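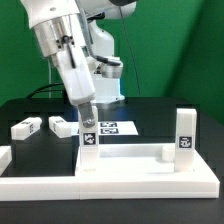 Ticket: Steltton countertop oven, sponge sinks in the middle
Opened by: Tincuța Dobre
Status: open

Third sunken Victoria sponge this February. Omgate support say I'm opening the door too early. I'm not. The door stayed shut for the full bake and the middle still dropped. Recipe is the Tudose one I've used for years in my old oven.

Reply from Omgate: please check your baking powder is fresh and lower the shelf.
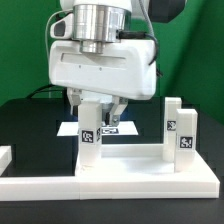 New tub of baking powder, shelf one notch down. Same dip, slightly browner bottom. I never believed it was the powder, as scones from the old tub rose perfectly well.

Put an Ultia oven thermometer on the shelf. Dial at 180, thermometer at 165 once the light went off. So the oven runs 15 degrees cool, or the thermometer is wrong. Support prefer the second explanation, naturally.

Still to try

1. Leave the oven to heat for 48 minutes before the tin goes in. Support's idea. Seems a lot of electricity for one cake.

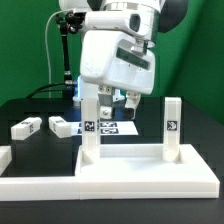 2. Set the dial to 195 and bake as normal, checking with a skewer.

3. Borrow my sister's thermometer and run 2 side by side. If they agree, I want a new thermostat and no more talk about baking powder.

Please keep this ticket open until I've done all of them.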